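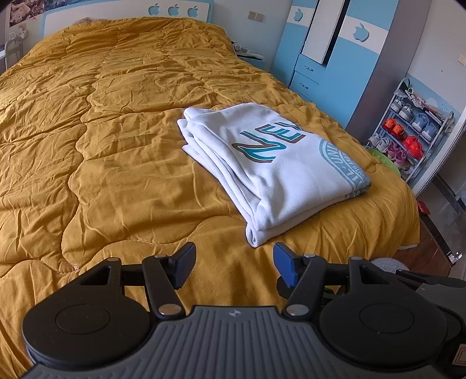
Grellgate Residence: Laundry, Bedding and Folding — Frequently Asked Questions

Published by Laine Dambrauskienė, Residence Services
September 17, 2022
14 shares | 3 comments

The following answers apply to all residents of Grellgate Residence and to guests staying longer than one week. They replace the bedding and laundry notes issued in July. Residents of the Osell annexe should also read the final section, as collection arrangements there are different.

BEDDING

What bedding is supplied?
Each room is supplied with a mattress protector, one fitted sheet, one pillow and one pillowcase. Comforters and duvets are lent on request from the linen store. Residents may bring their own, provided that the item carries a care label.

May I use my own comforter on a Residence bed?
Yes. Please write your room number on the care label in laundry pen. Quilted comforters with a satiny cover are permitted, but they should not be put through the machines in the Residence laundry, which are too small for them. They may be handed in for the large-item wash described below.

How often is the bed linen changed?
Sheets and pillowcases are exchanged every second week. Used linen should be left in the bag provided, outside the room door, by 9 in the morning. Linen left loose in the corridor will not be collected.

My comforter has become creased. Can it be ironed?
It should not be ironed. The filling in a stitched comforter may flatten under heat and will not always recover. Shake it out from the foot of the bed, draw it up to the headboard and smooth it from the middle towards the sides. A few wrinkles in a satiny fabric are normal and are not treated as damage when a loan item is returned.

May I fold clothes on the bed?
Certainly. A made bed is the largest flat surface in most rooms. Residents are asked only to check that clothes are fully dry, particularly at the cuffs and waistband, before laying them on a loan comforter.

CLOTHES

How should a sweatshirt be folded so that it fits the drawer?
Lay it face down and smooth the back. Fold one side in towards the centre, with the sleeve straightened down its length, and repeat on the other side. Bring the hem up to the shoulders in two or three turns, according to the depth of the drawer, and turn the garment over. The rounded edge should face you when the drawer is opened. Drawers in the standard rooms are 30 cm deep and will take most adult sweatshirts in three turns.

Does it matter if there is printing on the front?
Large printed letters and emblems may stick to themselves if folded inwards while warm. Allow the garment to cool, then fold it with the print outermost. Printed garments should be washed inside out.

White garments come back from the wash looking grey. What is the cause?
Most often they have been washed with darker items, or the drum was overfilled. Wash whites separately and leave a hand's width of space at the top of the drum. The Residence does not supply bleach and asks residents not to bring it into the laundry.

May I hang clothes to dry in my room?
Small items may be hung on a free-standing rack, placed clear of the heater and the wall outlets. Wet clothes should not be hung over a headboard, a chair or a wall-mounted hook. Painted furniture marks easily, and the cost of repainting is charged to the room.

THE LAUNDRY ROOM AND LARGE-ITEM WASH

When is the laundry open?
From 7 in the morning until 10 at night. The last load should be started by 9.

What is the large-item wash?
Comforters, blankets and mattress protectors are sent out on the first working day of each month to Negash, the Residence's contracted laundry. The charge is 19 euros for each item, payable at the desk when the item is handed in. Return takes up to 9 days — residents are advised to borrow a blanket from the linen store in the meantime.

Can soft toys be included?
Yes, if they carry a care label and are placed in a tied net bag. Toys with batteries or sound boxes are not accepted.

An item has not come back. Whom should I contact?
Please ask first for Mr Valdis Vaher at the linen store, who keeps the return sheets. Bring your receipt. If the item is not found within two weeks, a claim form may be obtained from the desk. Claims for items without a marked label cannot be considered.

MOVING OUT

How should the bed be left?
Strip the bed completely and fold the mattress protector at the foot. Loan comforters should be folded in half lengthways, then in three, and taken to the linen store. The bedside table and the hooks should be cleared, and any posters removed together with their fixings.

I have clothes that I do not wish to take with me.
Clean, folded clothes may be left on the marked shelf beside the laundry door. Please do not leave underwear, single socks or bedding. The shelf is emptied on the last day of the month.

OSELL ANNEXE

Are the arrangements the same?
The rules on care and folding are the same. Linen is exchanged weekly at the annexe, and bags should be brought down to the ground-floor cupboard, which is opened by Mr Algirdas Vanags between 5 and 6 in the evening. There is no lending of comforters at the annexe. Residents who need one should apply at the main linen store and allow two days for delivery.

Comments (3)

Contact: Residence Services, Grellgate Residence, internal extension 1082
© 2022 Grellgate Residence. All rights reserved.
Back to top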